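Pluvulen Tray Handling Set
README, revised 26 January 2022

Summary
Recordings of two-arm tray handling at the Zoston returns center, where Broltolari is moving part of the item sorting line from hand work to robot stations. The set holds 3,000 episodes from 2 stations, each episode at most 40 seconds long. Each station has a left and a right arm with matching two-finger grippers, a white table and a blue plastic tray.

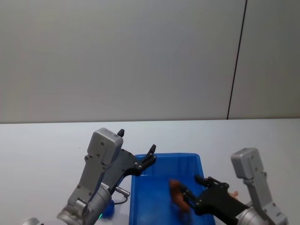 Episodes start when the operator releases the hold switch and end when both arms are back at rest. Failed grasps are kept and labeled "drop" or "miss". Do not filter them out before computing station rates.

Effect on staff
Sorters who used to empty trays by hand now supervise a station, clear stoppages and check labels. Lifting is down. Standing time is not, and the stop button on station 2 is out of reach from the label screen. Several sorters reported that waiting on a slow grasp is more tiring than doing the pick themselves. Pay grades were left unchanged at the August review. Shift notes are in notes/staff.txt, with names removed.

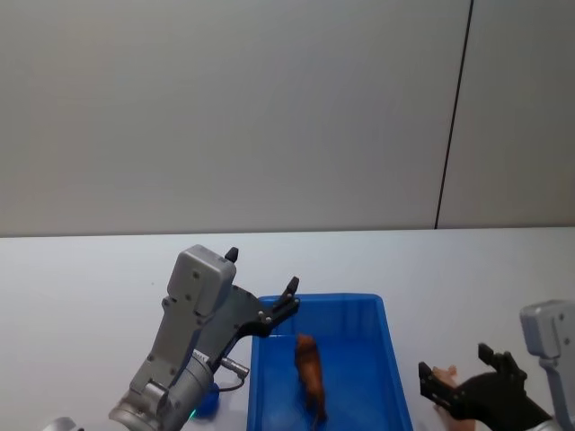 Head camera view: brown toy animal in the blue tray, left gripper open.

Known issues
Glossy items produce false contact flags.
Clock drift between arm logs and video; run yap_sync before use.
Tray position is not fixed and must be read per episode.

Tools
Yap 2 or later is required for playback. Older versions open the files but skip the gripper channel without a warning.

Use
Internal research and station planning. Do not use operator response times to rate individual staff.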